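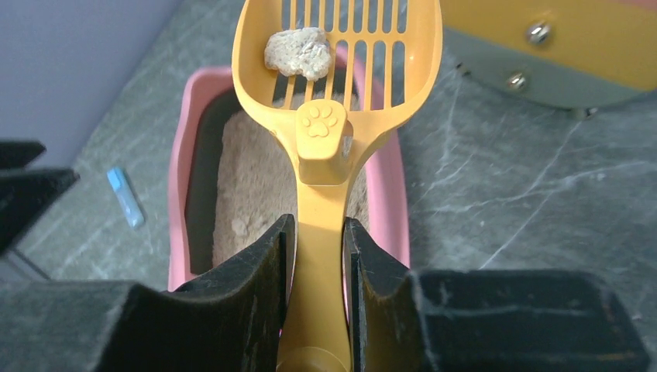

Monday, clumping bench, October

Third batch of the Stisen bentonite. Sieved 340 g, lost a bit to the floor and a bit more to my sleeve. Dosed with saline from the burette, left 30 minutes, then dug out the clumps and dropped them from the usual height onto the usual tray. Most held. One went to crumbs on contact and I have entered it as "friable," a nicer word than the one I said.

The Gourlay blend is the same price and smells like a wet basement. Drop test fine, dust terrible. Whoever wrote "low dust" on the sack should be made to pour it.

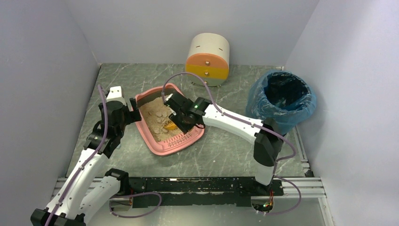

Moisture oven read 90 all morning whatever the dial said, so the drying numbers from before lunch are crossed out in the book. Please leave them crossed out. Recalibrated against the glass thermometer and reran the Gourlay only.

Balance drifting again. The check weight came up as 346 g, then 340 g after I glared at it. Moved it away from the vent. 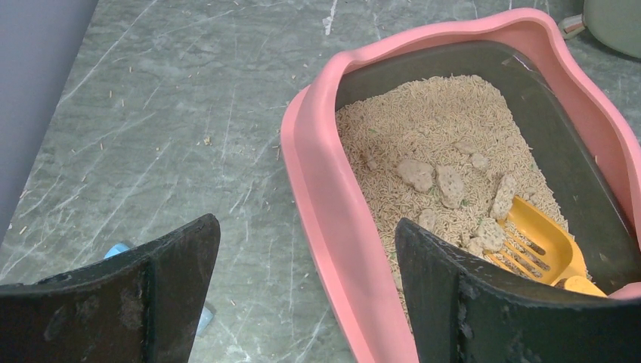
Still owed: the Trinerix sample, promised for last month, and the cellulose pellets from Serisport, who have sent two invoices and no pellets. If a parcel turns up, don't open it near the balance.

Tomorrow: Stisen again, coarser sieve, clean sleeves.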